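The Gripper That Wouldn't Let Go

So I broke the Gemov on my first real shift, or it broke itself, depending on which report you read. I'd been at Farner since May, mostly sweeping up data nobody wanted, and they finally let me run the grip trials alone. Close on the thing, wait, open, log it. My grandmother could do it. She'd probably be better at it!

I got to cycle 257 without a hiccup. Then I told it to open and it closed a little more. I told it again — a bit more. You know how a dog holds on harder when you pull the toy? Like that, only the toy was a full coffee mug and my thumb was through the handle.

The mug went first. I yelled, slapped the red stop button with my free hand, and the fingers froze right where they were, which is what they're supposed to do. Nobody had mentioned that to my thumb. I stood there for 60 very long seconds until the Ponisholm people ran over and backed the screw out by hand.

The cause was one flipped sign in the update. One! Open meant close after cycle 256, and I was the lucky one holding cycle 257.

My thumb's fine, a bit purple. They've got me back on trials, small stuff on a table, nothing with a handle, and I keep my hands in my lap when it says open.

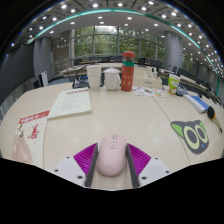
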